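Cirnlow Farm: Pre-Sale Inspection Checklist
Saturday, October 24, 2020

Holding: 311 acres, house, steading and two cottages
Access: county road, then the shared track past Varkska
Weather: dry, after a wet week

Items are marked OK, Attention or Fail. Anything marked Fail should be put right or disclosed before the particulars go out.

1. Access and track
Road entrance clear, sight lines good both ways. OK
Track surface. Attention. Potholes between the second cattle guard and the Varkska turn. The maintenance share is set out in the deed and the seller should have the last two invoices ready.
Gates hang and latch. OK, except the paddock gate, which has dropped on its hinge and drags.

2. Boundaries
Road fence. OK, replaced in September.
March fence with Zakanlow. Fail. Top wire down for 50 yards below the wood. Stock could get through. The two owners need to agree who pays before viewings start.
Stone dikes on the hill. Attention. Several gaps patched with pallets. Sound otherwise.

3. Buildings
Grain store roof and gutters. OK
Grain store floor. Attention. Swept, but old grain is still lying behind the drier. Clear it out, and reset the bait points afterward.
Cattle shed. OK. Feed barriers tight, water bowls working.
Old byre. Fail. Cracked lintel over the north door. Keep viewers out and put up a sign.
Workshop. Attention. Bench and floor to be cleared, waste bagged and taken away, oil drums moved onto a spill tray. 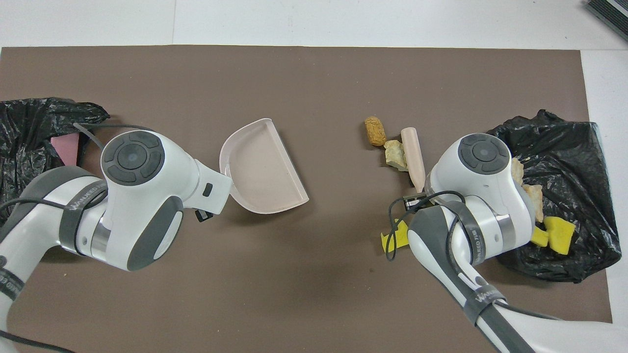 Electrical panel in the workshop. OK. Cover in place, test label in date. The extension lead running to the compressor should be replaced with a fixed outlet.
Fire extinguishers. Attention. One in the grain store is past its service date.

4. Water and drainage
Private supply. OK. Last test report seen.
Header tank lid. Fail. Missing. Fit a lid before the next test.
Field drains. Attention. Outfall in the low field is silted up. The Sfakianakis drainage plan kept in the office shows 16 outfalls, and the rest were running.

5. Fuel, chemicals and slurry
Diesel tank and bund. OK
Chemical store locked, stock list up to date. OK
Slurry pit fencing. Attention. One loose rail on the yard side. Warning sign faded.

6. Cottages
Smoke alarms, both cottages. OK, tested.
Oil boiler, east cottage. Attention. No service record found.
Steps, west cottage. Fail. Handrail loose at the foot.

Follow-up
Failed items to be rechecked before the first viewing. Allow up to 20 days for the fencing contractor. The byre needs a written opinion from an engineer, with a copy kept in the sale file.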